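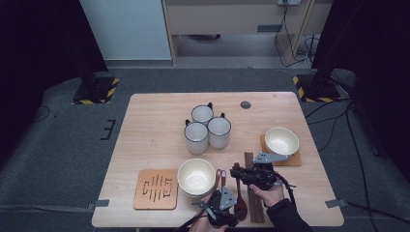
I promised a few of you in October that I would write up the gripper comparison, and then I kept putting it off because I hadn't made up my mind. Well, I still haven't, not all the way, but my notebook is full and my wrists have opinions, so let's get into it!

For anyone new around here, I've been spending my evenings with two kinds of hand-held grippers, the sort you squeeze yourself while a camera on the tool records what the fingers are doing. Later on the recordings go toward teaching an arm to do the same job. The first pair is the one we call Toft, with thin metal fingers. The second is Esau, with the chunkier black pads. I had both on loan from Valdemar Lund, who is a very patient man and only asked me once when he was getting them back.

The job I settled on was setting a table and clearing it again. Mugs, bowls on cork coasters, a wooden spoon, and chopsticks (oh, the chopsticks, we'll get to those). I wanted things I'd handle in my own kitchen, because I've read too many write-ups where somebody picks up a foam cube forty different ways and calls it a day. Each gripper got 100 tries, and I made myself log every one of them, including the embarrassing ones.

**Mugs**

Toft was lovely with mugs. The fingers are slim enough that one goes inside the rim and the other stays outside, and up it comes. When mugs are standing close together you can still sneak a finger down between them, which I didn't expect to matter as much as it did. Esau could do it too, but I had to nudge the mugs apart first, and every nudge is extra motion in the recording that you may or may not want an arm to learn. I ended up going for the handles with Esau and got on much better after that.

**Bowls**

Now bowls went the other way. A round ceramic bowl and a thin metal finger are not great friends, and I had six slips with Toft before I slowed down and started pinching nearer the rim. Esau just takes hold. I found myself relaxing my shoulders whenever I switched over, and if you've ever spent a whole evening squeezing a trigger you know that counts for a lot. Setting a bowl down square on its coaster took me longer than picking it up with either one, and I blame my own eyes for that.

**The chopsticks**

Deep breath. I logged 27 drops on the chopsticks alone, counting both grippers together. A bundle wants to roll and fan out the moment you squeeze it off center, and wood on a smooth tabletop doesn't give you much to push against. What finally helped was coming in low and flat with the fingers straddling the bundle, then closing very, very slowly. Bergþóra Hedegaard suggested that over the phone, and I'm a little annoyed I didn't think of it in the first hour!
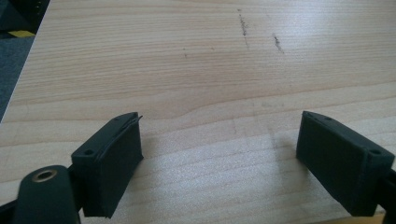
Opening width makes more difference than I gave it credit for. With the pads all the way open you have plenty of room to be sloppy on the way in, which is forgiving for the person holding the thing, but then there's a long stretch of closing before anything touches, and that's when I tend to drift sideways. My fix was to half close before I got to the object. It felt fussy for the first dozen tries and then I stopped noticing I was doing it.

I should say something about wear, too. Pads and linings take a beating in this kind of work, and I've gotten into the habit of running a fingertip along the edges before each session to feel for anything lifting. Screws get a quick check with the little driver as well. I keep it in the same tin as the spare tape, and I'd recommend a tin to anybody, they're so cheap.

As for the controller side, I tried both the Ikley and the Sorkent boxes. The Sorkent started up quicker and had the friendlier menu. The Ikley kept the left and right recordings lined up better over a long session, so that's the one I've stuck with, even though its menu makes me want to lie down on the floor.

So if I had to pick today, I'd take Toft for mugs and Esau for bowls, and for chopsticks I'd take whichever one Valdemar hasn't asked for yet. I'd like to try the spoon properly next, bowl end and handle end as separate runs, and maybe 40 tries apiece instead of the full hundred. If you've found a good way to pick up a spoon that's lying flat, please leave me a comment, I read all of them, usually with my coffee before seven in the morning.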